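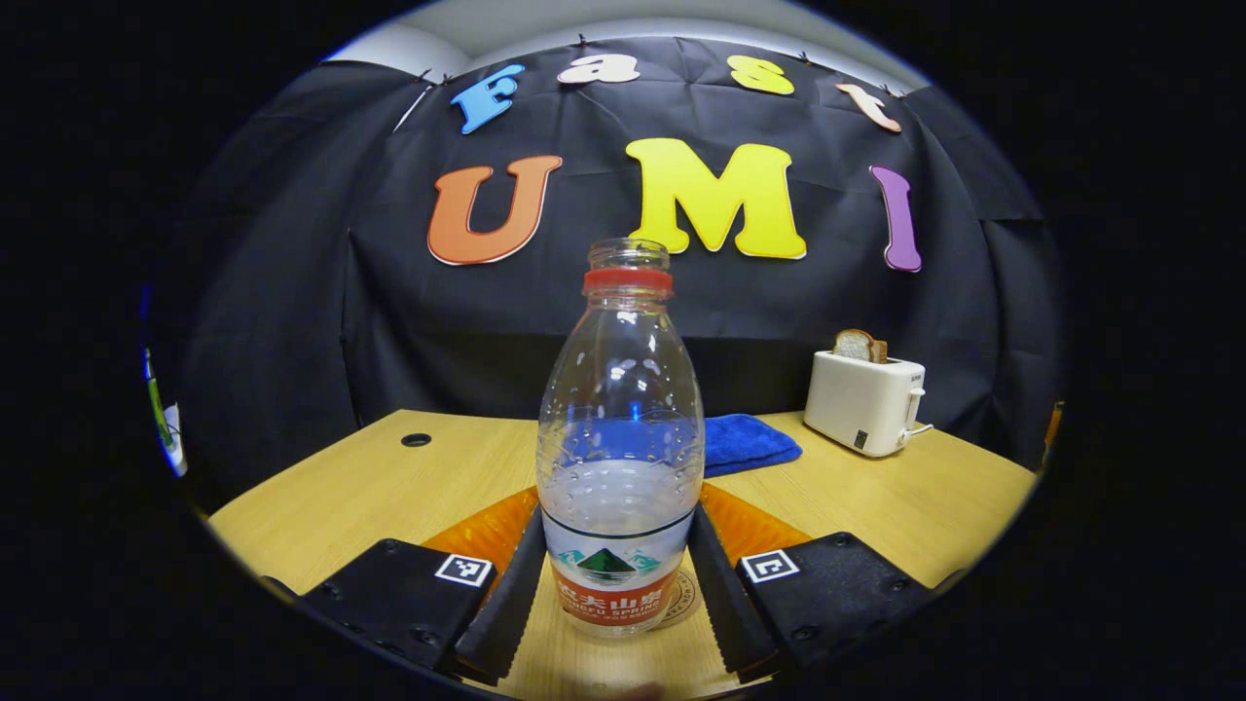 The Bottle Shelf
Gallery 2 of the Totirlow Street Collection
Text by Kalliopi Dumitrescu

Some people bring home fridge magnets. I bring home drinks bottles, then spend a long time explaining to guests why they can't put them in the recycling. The collection stands at 407, which my sister Bezawit Assefa (half sister, different surname, same low opinion of the shelf) describes as 407 too many.

These pages started as a list for the insurance company, who turned out not to want one. By then I had written captions and was enjoying myself.

The rules are simple. A bottle has to have held something I or a friend drank. It has to have kept its label. And it has to stand up by itself, a rule brought in after the Dimitriou lemonade incident in February, when one leaning bottle took most of the second shelf with it.

The water bottle

Nongfu Spring, clear plastic, with the name in Chinese characters and again in English, white on a red-orange band. I have a soft spot for any water label with a mountain on it. This one has a dark green peak with lighter green and teal hills on either side, and it's a better landscape than the one my dentist has framed in his waiting room.

The red ring around the neck stays where it is. Armindo Magalhães, who collects caps and nothing but caps, believes rings belong with caps and should be traded as a set. We have agreed to stop bringing it up at dinner.

Ribs and little raised dimples cover the body. Collectors call this "grip." My mother calls it "somewhere for dust to live," and she has a point. A soft toothbrush gets most of it out.

Shelf notes

Clear bottles go at the front and colored ones at the back. I tried it the other way for a winter and the whole thing looked like the window of a pharmacy that had given up.

Plastic sits apart from glass. Liam Mulcahy thinks this is snobbery. Liam has never heard a glass bottle come down on a tile floor at 2 in the morning.

Wrap-around labels face forward with the picture showing. If there is no picture, the name faces forward. If there is no name, I'd like to know what you were drinking.

Cleaning

Cool water inside, a drop of dish soap, then upside down on the rack overnight. Keep the label out of the sink. I lost a very nice Trultamura orange that way and still have the label, in the sense that I have a small gray lump in an envelope.

Wanted

Anything from Ekine before they changed the shape. Špela Radulović has one and uses it to water her basil, and she knows exactly what she's doing to me.

Also any water bottle with a mountain, a lake or a glacier on the label. Waterfalls are full. I will pay postage and up to the price of the drink, and I will swap from the box of doubles, where there are plenty of colas and one iced tea that smells faintly of fish however often I rinse it.

Please empty them before mailing. I had to put that in writing.

Page updated November 9, 2025. Gallery 3 (juices, with handles) is next, once I find the handles.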